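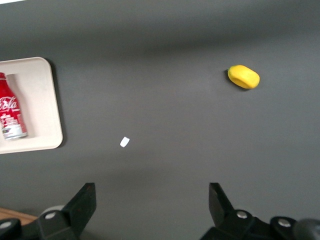 Coke bottle in the tray

Power bill split for a shared workshop, how do you do it?
Posted by Olano

We've got a unit in a small industrial block and sublet a corner to one other business. One meter for the whole place. Up to now they've paid 20 per cent of the bill, going by floor area, but they've put in a kiln and our last quarter was ugly. I don't want to be a mean landlord - they're good neighbours - but I'm not wearing it either. Do I put in a sub-meter or just change the percentage? The lease has 2 years left and only says "a fair share of outgoings".

Wasar
Sub-meter, every time. We argued over percentages for 6 months and it soured things. Get a licensed sparky to fit it and write the reading down on the first Monday of the month, both of you standing there. Ours goes on a bit of white card no bigger than the little white rectangle lying on that dark grey tabletop, and it gets pinned up beside the switchboard. Old fashioned, but we haven't had a blue since. Check your state's rules on what you can charge on, too, as you may not be allowed to add a margin. 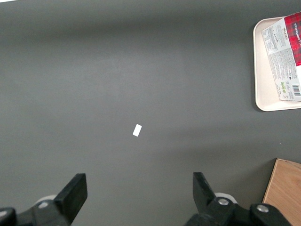

Bednárik
Agree on the meter, but read your tariff before you spend anything. If you're on a demand charge, the kiln might be setting your peak for the whole bill, and a plain sub-meter that only counts kilowatt hours won't pick that up. We had a small white label stuck on ours with the off-peak hours, and the tenant just fired it up after 10 at night.
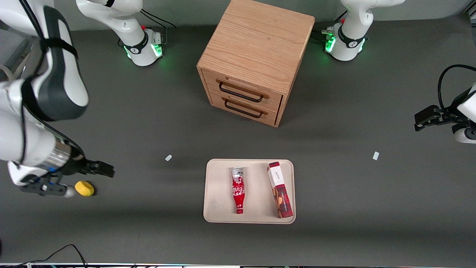
Once that was sorted the demand part of our bill dropped by $65 a month and we left the split alone. Might be worth a chat with them first.

Ralow
just put the rent up mate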